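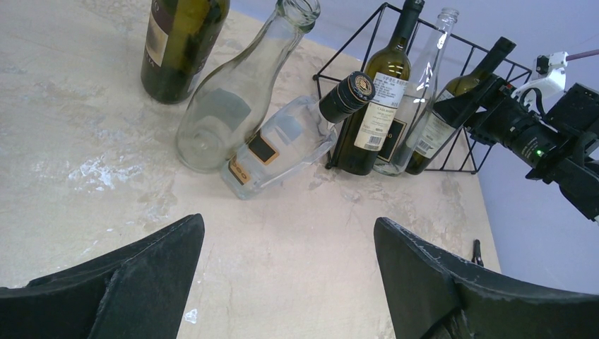
Why Is Glass See-Through?

Glass is made mostly from sand. Sand is not see-through. If you pour a cup of it on a table you can't see the table underneath. So how does sand turn into something you can look right through?

What glass is made of

The sand used for glass is mainly a material called silica. Glassmakers mix it with two other things, soda ash and limestone. Soda ash helps the sand melt at a lower temperature. Limestone makes the finished glass strong enough that water won't damage it. Many factories also add crushed old glass, called cullet.

The mix goes into a furnace. Pure silica melts at a little over 3,000 degrees Fahrenheit, far hotter than a kitchen oven. Even with soda ash added, the furnace has to be very hot. The mix melts into a thick, glowing liquid that moves a bit like honey.

Why light gets through

Light can do different things when it hits an object. It can bounce off, it can be soaked up, or it can pass through. With wood or brick, the light you see by bounces off or gets soaked up. With clear glass, most of it passes through.

All materials are made of tiny parts called atoms. The atoms in glass don't soak up much of the light our eyes can see, so the light keeps going and comes out the other side.

A pile of sand is different. Each grain has many small sides, and light bounces and bends every time it meets one. After all that bouncing, the light is scattered and you can't see a picture through it. When sand is melted and cooled into one smooth piece, those small sides are gone.

You can see the same thing with ice. A clear ice cube lets light through, but crushed ice looks white.
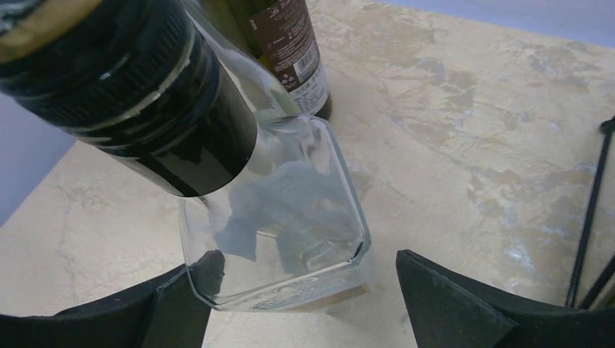 Where the color comes from

Small amounts of metal change the color of glass. Iron is found naturally in a lot of sand, and it makes glass look green. Look at the edge of a window pane if you ever get the chance. It often looks green there, even when the rest looks clear. Cobalt makes glass deep blue.

Colored glass soaks up some colors of light and lets others pass. Green glass lets green light through best. If the glass is thick or the color is strong, very little light gets through, and the glass can look almost black until you hold it up to a window.

Dark glass can be useful. Sunlight can spoil the taste of olive oil and some other foods, and dark glass keeps part of that light out.

Try it at home

You need a clear drinking glass, water, a pencil and a flashlight.

1. Fill the glass halfway with water and stand the pencil in it. Look from the side. The pencil seems to be broken at the water line. Light bends when it moves between water, glass and air.

2. Take the pencil out. Turn off the lamp and shine the flashlight through the glass onto a wall. Look for bright lines and dark patches.

Ask an adult for help if a glass breaks. Don't pick up the pieces yourself.

Words to know

Silica: the main material in most sand.
Cullet: crushed glass that will be melted again.
Transparent: letting light through so you can see clearly what is on the other side.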